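Drimilby Woodcarvers Forum > Tools and Benches > Storage

Tray, roll or rack? Where do your gouges live while you're carving?

basswood_bette
Posts: 439
Location: Bradisby

Good evening everybody, and I hope you all had a nice long carving weekend. I've been meaning to ask this one for ages and I keep putting it off because it feels like such a small thing, but it's driving me up the wall so here goes.

I work on the dining table (I know, I know) and I have a small set of palm gouges and a few longer ones with wooden handles. When they're put away they live in a canvas roll my sister sewed for me, and I love that roll dearly. The trouble is when I'm working. I pull out the gouge I want, then the next one, then a skew, and twenty minutes later they're all over the table in the chips and I'm patting around for the small V like I've lost my glasses. On Monday I put my wrist down on the corner of the fishtail. Nothing serious, a Band-Aid took care of it, but it scared me a little and my husband gave me The Look.

So what do you do with them during the session? Do you use a rack? A tray? Do you put each one back in the roll every single time like a saint?

Bette

oldknots
Posts: 3,075
Location: Drimilby

Bette, glad it was only a Band-Aid. I went through every one of those over the years, so I'll give you my two cents and you can spend it how you like.

I ended up with a rack at the back of the bench, just a strip of pine with holes drilled through it and a lip along the front. Handles up, edges down behind a board where I can't reach them if I try. I can see every handle and I know them by the color of the wood and how beat up they are. I would not go back to laying them flat for anything. The minute two gouges lie next to each other they find a way to kiss, and then you're back at the strop wondering where that nick came from.

I'll admit it doesn't travel, and you'd have to find somewhere to keep it if the table has to be cleared for supper.

TahaS
Posts: 212
Location: Bradisby

Hello Bette, and hello Oldknots, always nice to see you up this late.

I'm going to stick up for the tray. I've used a plain plastic one with a raised edge for years now and I'm very fond of it. It cost next to nothing, it keeps everything in one place, and when dinner's ready I pick the whole thing up and walk off with it. You can't do that with a strip of pine screwed to the bench! I keep out only what I need for the job. If I'm roughing out a spoon bowl I don't need the tiny veiner sitting there getting bumped.

As for the edges, I lay them all facing one way, handles toward me, a finger's width apart. I've never chipped one doing that. Dropped one on a concrete floor, yes, and I'm still sore about it.

Taha Soliman

oldknots

Taha, I've been to your place and I've seen that tray at four in the afternoon. A finger's width apart, he says.

TahaS

Fair enough, it does drift as the day goes on :) It starts out a finger's width apart.

pinchip
Posts: 58

Newer carver here so please take this with a grain of salt, but I took the class at the Yadav studio in the spring and they had us use the roll the whole time, opened out flat to the right of the work. You slide the gouge back into its pocket after each cut. It was slow and I grumbled about it, and then after a couple of weeks I didn't notice I was doing it anymore. I never hunt for anything now.

I will say the canvas gets full of chips and you have to take it outside and shake it, and you really need to take the tools out first. (Ask me how I know that.)

basswood_bette

Oh, I'm grinning at all of you. Thank you!

Pinchip, I tried the putting-it-back thing last night and I lasted through maybe half a leaf before I had three of them out again. My pockets are snug and I need both hands to get a gouge in, so that may be part of it. My sister would happily make me a looser one if I asked.

Taha, the tray idea appeals to me a lot on account of the dinner situation. Do you put anything in the bottom? I have a drawer full of that rubbery shelf liner. And do the long ones stick out over the side? My longest are a good bit longer than any tray I've got in the kitchen.

gouge_and_ginger
Posts: 126
Location: out past Bradisby

Shelf liner, yes yes yes. I put it in mine and the handles stopped rolling. Round handles are the real villain in this story. If I could do it all again I'd buy everything with eight-sided handles and never think about it another day.

I do have to disagree with laying the edges away from you, though, Taha. I go the other way, edges where I can see them and handles to the back, so I can pick by the sweep. I can't tell a 5 from a 7 by looking at a handle, I just can't.

oldknots

Ginger, please don't do that. You're reaching over the sharp end every time you go for a handle. Paint a little band on the handles, or write the number up near the top with a marker. Takes five minutes.

gouge_and_ginger

I've been reaching over them since before my kids were in school and I've still got all my fingers, but I hear you. Maybe I'll try the marker. I do have a lot of nail polish I never wear.

Shivam_U
Posts: 91

Hi folks, Shivam Uniyal here, I mostly lurk but this one got me up off the couch. I'm with Taha on the tray and with Oldknots on which way they should point. Mine goes in the middle, handles to the front, with the toolbox straight behind it and a glove over on the right. 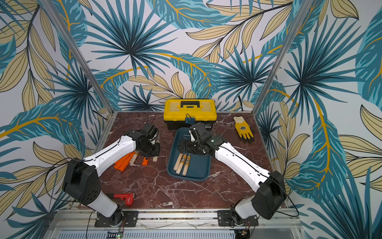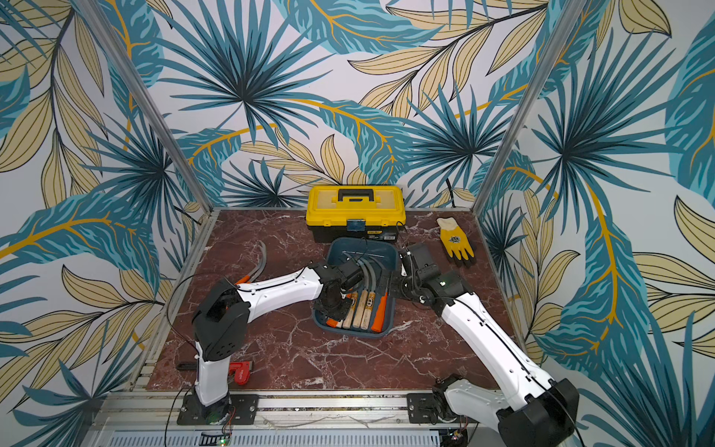 Bette, you asked about the long ones. I'd say go and measure your longest gouge before you buy anything, tip to butt, and then take the tape measure with you to the store. I bought my first tray by eye and was so pleased with myself, and then I got home and had to set everything in cornerwise. It worked, but I grumbled at it every time. Look for rounded corners too, they're so much easier to wipe out than square ones. I've got a soft brush that I use for the chips and then a damp rag at the end of the day.

About the liner, I'm a little torn. I used it one winter and it did hold things still, but all the fine dust settled into the mesh and I'd find it on my fingers when I was trying to put a clean finish on something. I went over to a piece of old flannel shirt after that, and when it gets grubby it goes in the wash. Try the liner first if you've already got a drawer full of it.

And a glove, please, on the hand that holds the work, at least while you're getting used to the fishtail! I keep mine where I have to look at it when I reach for a tool, otherwise I'd forget it every time.

basswood_bette

Shivam, thank you so much, this is just what I needed. And I have to say it, I'm in love with that leafy wallpaper! I've been looking at something along those lines for our back hallway and my husband keeps telling me it'll feel like living in a greenhouse. I'm calling him over to the computer right now.

I measured, and my longest one is going to need a bigger tray than I'd pictured. There's a restaurant supply place near my work so I'll stop in there.

pinchip

Ooh, restaurant supply is a good thought. Bette, if they have them in more than one color will you let us know? I'm still a roll person but I could see a tray for the two or three I'm using and the roll for everything else.

oldknots

Now that's sensible. I'd still rather have my rack, and I'll still say so to anybody who'll listen, but if you're on a dining table a tray is the next best thing. Keep them apart and strop before you put them away for the night.

TahaS

"The next best thing." I'm printing that out and hanging it over my bench.

Bette, I'll be at the Altari workshop when it starts up again in December and I'll bring my tray along if you'd like to see how I set it up. I'll even tidy it first.

basswood_bette

I'd love that, Taha. I'll bring the ginger cookies, and my sister's roll so Pinchip has somebody on her side. Does anyone know if they've fixed the parking over there yet?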